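家居与收纳 > 桌面与台面 > 清洁维护

白色桌面上长期放塑料盒,盒底留下方形印子,擦不掉

提问者:Osvaldo Testa
提问时间:5/6/18
浏览:251
标签:白色台面 塑料盒 发黄 压痕 收纳

活动室里有一张白色平面桌,平时用来做颜色分拣练习:把彩色小方块从桌面拿起来,放进同色或指定颜色的敞口盒子里。盒子是方形的,比较浅,没有盖,不用的时候也一直摆在桌上,位置基本固定。

问题如下。

一、把其中一个盒子移开以后,桌面上有一个方形轮廓,边线比中间明显。正对着看几乎看不出来,侧着光能看到一圈,颜色略偏黄。用手指摸不到高低差。

二、放蓝色方块的一小块区域也有点不对,但没有清楚的形状,只是一片略灰略蓝的雾状痕迹,擦过之后变淡,没有完全消失。

三、桌子没有铭牌,购买单据也找不到,不知道表面是什么材料。只能说表面是白色,光泽很低,桌边有封边条。

已经试过的办法:清水加软布,对第一种印子没有作用,对第二种有一点作用;中性洗洁精稀释后擦,同上;橡皮擦,第二种又淡了一些,第一种没有变化;白色纳米海绵没有敢用,怕把表面磨亮。

想问的是:

1. 这两种痕迹是不是同一回事。
2. 方形那一圈还有没有可能去掉,用什么顺序试比较安全。
3. 以后盒子还是要放在桌上,底下垫什么合适。同事买了一卷 Estis 的软质防滑垫,还没拆,我不确定能不能直接用。

桌子靠窗,下午有直射光。房间在 Zistomville,七月份室内比较热,没有空调,窗帘一般不拉。

问题下的评论

Vittoria Orlandini:盒子底部有没有脚垫?四个角粘的那种透明小圆垫也会留印,形状不一样。

Osvaldo Testa:没有脚垫。盒底是平的,外沿有一圈凸起,接触桌面的应该就是这一圈。

Vittoria Orlandini:那边线比中间明显就说得通了。

Nazareno Cocco:收藏,同样的问题,我这边是键盘脚。

回答一(已采纳)
Arlindo Godoy,积分 2772

先分开说,这两种痕迹成因很可能不同,处理顺序也不同。

方形轮廓

盒子长期不动,桌面又有日照,首先要区分三种情况。

第一种是遮光差。白色表面受紫外线会慢慢变色,被盒子盖住的部分变化小。这种情况下盒子底下整块的颜色应该一致,并且通常比周围更白。你描述的是边线偏黄、中间接近正常,和这个不太吻合,但可能叠加了一部分。

第二种是积污。擦桌子的时候习惯绕着盒子擦,抹布带着脏水走到盒子边就停住,水分进到凸沿和桌面之间的缝里,干了以后留下一圈。时间久了,清洁剂残留、手上的油脂和灰尘会结成一层很薄的膜,颜色偏黄。这种膜摸起来基本没有高低差,洗洁精一擦而过不一定能溶开,需要时间浸润。

第三种是迁移。软质塑料里的增塑剂或者橡胶里的防老剂渗到桌面涂层里,和涂层发生作用。表现是颜色进到里面去了,表面再怎么擦都没有变化,个别情况下接触过的地方会略微发软或者光泽不同。硬质塑料盒出现这种情况比较少,软胶垫、橡胶脚、PVC 软片比较多。

判断方法:剪一小块无纺布,蘸中性洗洁精溶液,水温不超过 40 ℃,拧到不滴水,压在方形轮廓的一个角上,上面盖一小片保鲜膜防止变干。过一会儿揭开,用干净白布单方向擦一下,看白布。白布上有黄色,说明是积污,继续做就行。白布干净而桌面没变化,就要考虑后两种。

注意封边。湿布不要压在靠近封边条的位置,也不要让水流过去。不知道基材是什么的时候,按最怕水的那一种来处理。

蓝灰色雾状痕迹

擦了会变淡,橡皮也有作用,那基本在表面。塑料方块、木质涂漆方块、泡沫方块在桌上反复拖动都可能留下一点颜色,程度不同。你没有写方块是什么材料,也没有必要为这个去查,做一个简单测试:拿一张白纸垫在桌上,用方块的一个面压住来回推几下,看纸上有没有颜色。六个面都推一遍,有时候只有一个面掉色。

有颜色,以后就让方块少在桌面上拖,拿起来再放下。没有颜色,那痕迹可能来自别的东西,比如抹布、彩纸、记号笔。

清洁顺序

1. 干布除尘。这一步不要省,砂粒留在表面,后面每一步都在磨桌子。
2. 中性洗洁精溶液敷一下再擦。
3. 清水布擦两遍,把清洁剂带走。
4. 干布收干。
5. 仍有残留的,在桌子背面或者桌沿下方找一个不显眼的位置,用棉签蘸异丙醇试一小点。等它挥发干净,看有没有失光、发粘、颜色转移到棉签上。都没有,再到痕迹处用棉签点擦,从外向内,每擦一下换一面。
6. 到这里还没有变化,停下来。

不要用的:丙酮、指甲油去除剂、香蕉水、去污粉、含氯漂白剂。漂白剂在一些白色表面上刚用完好像有效,放一段时间反而会变黄。纳米海绵本质上是细磨料,低光泽表面磨过之后会有一块反光和周围不同,侧光下比原来的印子更显眼。

底下垫什么

盒子要固定在桌上的话,优先考虑两种:

普通白纸或者薄卡纸,裁成比盒底略小,脏了就换。缺点是盒子容易滑。

羊毛毡或者化纤毡,选本色或白色,不要深色,深色毡遇水可能掉色。不带背胶的更好,带背胶的粘在盒子上,不要粘在桌子上。

软质防滑垫要看材料。包装上写了硅胶的,一般问题不大,仍然建议先用一小块试。写 PVC、软胶、橡胶或者什么都没写的,不要直接长期压在白色表面上。Estis 那一款我没有用过,不评价。

最省事的办法是收工以后把盒子拿起来叠好放进柜子。

评论

Osvaldo Testa:角上敷了一次,白布上有淡黄色,轮廓那一角浅了。剩下三边按同样方法做。

Arlindo Godoy:可以。每次敷的面积小一点,敷完马上擦干。不要四边同时敷。

Osvaldo Testa:白纸测试也做了,有一个面在纸上留了很淡的蓝线,其余几个面没有。

Arlindo Godoy:那个面用湿布擦干净再推一次,如果还有,就是方块本身。

回答二
Mitra Asadi

我补充摆放和选盒的部分,清洁同意上面的说法。

我们这边的桌子也是白色平面,做的也是方块入盒,桌上长期有敞口方盒。早期用的是深盒子,后来全部换成浅的。深盒的问题是里面光线暗,盒底颜色看不清,方块掉进去以后还要探手去拿,手腕会压在盒沿上,盒子就会在桌面上挪一下。每挪一下都是一次摩擦,印子就是这么来的。换浅盒以后挪动明显少了。
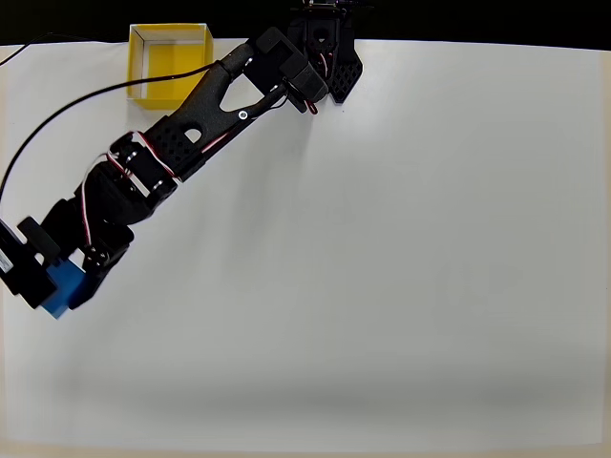 图/Mitra Asadi

黄盒放在桌子靠上的一角,蓝色方块和它颜色差得比较大,放进去以后容易分辨。黄色最重的是盒底,侧壁内侧是半透明的白色或者近似透明,从斜上方看过去,盒口在白色桌面上仍然有一条能看清的边。我觉得这个搭配比全白的盒子实用,全白盒子放在白桌上,边缘在强光下容易丢。

选盒时看几个地方:

盒底接触面。把盒子翻过来,看是整面平底、一圈凸沿还是几个点。整面平底压强小,但容易吸住水,擦完桌子没干就放回去,水一直在下面。一圈凸沿会出现提问者说的轮廓。几个点的话,点上的压强最大,桌面软的会有凹点。三种都能用,区别在于擦完桌子之后要等多久才能放回去。

合模线和浇口。注塑盒底部中间常有一个小凸点,是浇口的位置,没修平的会直接刮桌面。用手指摸一遍,有刺就用细砂纸磨平,磨完把粉擦掉再用。Jurel 的盒子我买过一批,浇口普遍偏高,都要处理。Hrubý 的好一些,价格也高。

颜色。白桌上的盒子不用太纠结掉色,着色塑料正常使用一般不掉。要注意的是外面另贴的彩纸、彩色胶带,胶会从边上溢出来,粘灰以后变成一条黑线,很难看,也很难清。胶带不要贴到盒底,贴在侧壁上,离底边留一点距离。

位置。盒子不要永远放在同一个地方。我们是每次换一组练习就换一个角,日照和摩擦都分散开,没有哪一处特别明显。位置确实不能动的,就用纸垫,纸垫每次跟着换。

标记位置的时候很多人用铅笔在白桌上画一个框,这个也要小心。铅笔线在低光泽表面上用橡皮能擦掉大部分,线压得重就会留下沟,石墨在沟里出不来。可以在纸垫上画,桌面上不画。

方块本身的维护也说两句。沾了手汗和灰的方块,拖动时留下的灰痕有时候比掉色还多。用拧干的布擦六个面,棱边多擦一下,棱边最脏。擦完分开晾,不要堆在盒子里,堆在盒子里中间那几个一直是湿的。涂漆的不要泡水。

关于灯光:检查桌面印子用手电从侧面贴着桌面照,比顶灯清楚得多。顶灯下看着干净的桌子,侧光一照全是圈。日常使用没有必要达到侧光下也干净的程度,正常坐着看不出来就可以了。

评论

Nazareno Cocco:浇口磨平以后会不会更容易沾灰?

Mitra Asadi:会一点,磨过的地方发毛。用更细的砂纸再走一遍就好了,反正在底下。

Osvaldo Testa:浅盒的话方块会不会弹出来?我们有人是从比较高的地方松手的。

Mitra Asadi:会。降低松手高度,或者盒底垫一层薄毡。垫毡之后盒底颜色就被挡住了,要靠盒底颜色分拣的话毡也得选同色。

Vittoria Orlandini:同色毡遇水掉色,又绕回去了。可以垫在盒子外面底下,里面不动。

Mitra Asadi:垫外面对弹出没有用,只保护桌面。

回答三
Nazareno Cocco

用牙膏。我家餐桌就是牙膏擦的,白得很。

得票:-2

评论

Arlindo Godoy:牙膏里有摩擦剂,和去污粉是一类东西,粗细不同。亮面的桌子擦完看起来白,侧光看划痕。低光泽桌面不建议。

Nazareno Cocco:我家是亮面的,那可能不一样。

Vittoria Orlandini:亮面也别经常擦。

提问者后续补充
Osvaldo Testa

结果记录一下,供以后搜到的人参考。

方形轮廓:四边分开敷,每边两次,三边已经看不出来,靠窗那一边还剩一条很浅的线。异丙醇在桌沿下方试过,没有失光,棉签是白的。点擦之后这条线没有继续变化,按回答一的说法停了。推测剩下的是日照造成的,或者是日照加积污,分不清楚,也不打算继续处理。

蓝灰色痕迹:洗洁精敷一次以后基本没有了。掉色的那个方块单独擦过,再推白纸,线还在,只是更淡,应该是方块本身的颜色。这个方块没有扔,标了一下,尽量不让那个面朝下。

垫子:Estis 那卷拆开看了,包装内外都没有写材料,有一点塑料味。没有用在桌上,铺到抽屉里了。现在盒子底下是裁好的白卡纸,滑的问题用盒子外侧靠一根木条解决,木条也垫纸。

窗帘:下午开始拉一半。

擦桌子的流程改成先把盒子和方块全部拿走,擦完、干布收一遍,再放回去。以前一直是绕着擦的。

评论

Arlindo Godoy:卡纸受潮会起拱,隔一阵翻起来看看。有颜色的卡纸不要用。

Osvaldo Testa:收到,用的是纯白的。

Vittoria Orlandini:木条是原木还是上过漆的?松木会出油,压在白桌上也有黄印。

Osvaldo Testa:不清楚,没上漆,颜色偏浅。先垫着纸,回头换一根塑料的。

相关问题

白色桌面上的记号笔痕迹怎么处理
亚光台面用过纳米海绵后局部发亮,能不能恢复
透明脚垫在漆面上留下圆印
浅色毡垫怎么清洗不缩水
封边条进水鼓起,局部更换还是整条更换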